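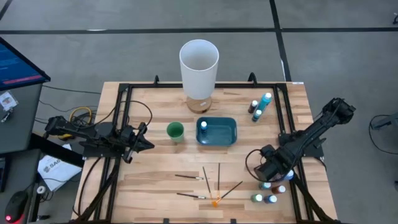
**How much paint does a small table-top kit need?** A handful of small bottles covers most evenings, as long as you have white and don't mind mixing.

# Bunumano paint table

Notes and file listing for the Bunumano paint table set, a collection all about putting a painting corner in order. I love this stage of a painting evening – everything still to be decided!

## What's on the table

- paint bottles with white or pale caps, browns and blues among them
- a green cup
- a teal tray or basket for the paints
- a lamp with a white shade
- brushes of several sorts

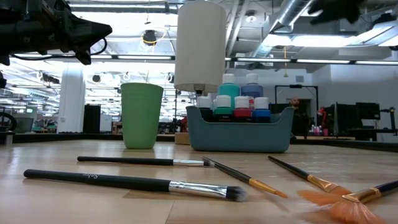
*Reading time: 3 min*

The brushes are my favourite part. A fan brush, slim artist's brushes and a big soft make-up style one all share the table, and each gets its own tag. Please keep `fan` apart from `flat` if you add labels.

## Layout

- `paints/` – bottles, tagged by colour
- `brushes/` – tagged by tip shape
- `table/` – cup, lamp, tray and basket

There are 2,531 entries in 4 folders (the last is `misc/`, and it needs a good sort). Version 7 renames `pot` to `cup` throughout. Fixes are very welcome, and I merge them on Friday.

## Related

- Britcombe sewing box
- Sepúlveda desk drawers
- Susitia tea shelf

Contact | © Bunumano | Back to top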